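Best white for a small kitchen?

tuvik30
Hello all! Our walls are a pale gray-white, and I keep going back and forth on whether a bright white tabletop would look cold beside them – any thoughts?
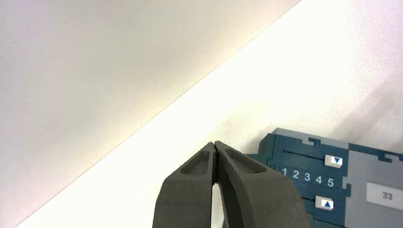

Re: Best white for a small kitchen?

nornlow_hanne
Oh, I'd go for it, dear! Ours has been cheerful company through two long winters.

pascal_h
I have to disagree, Hanne. I lived with white on white and missed a bit of cream terribly.

tuvik30
Thank you both, I'll bring home a cream sample too.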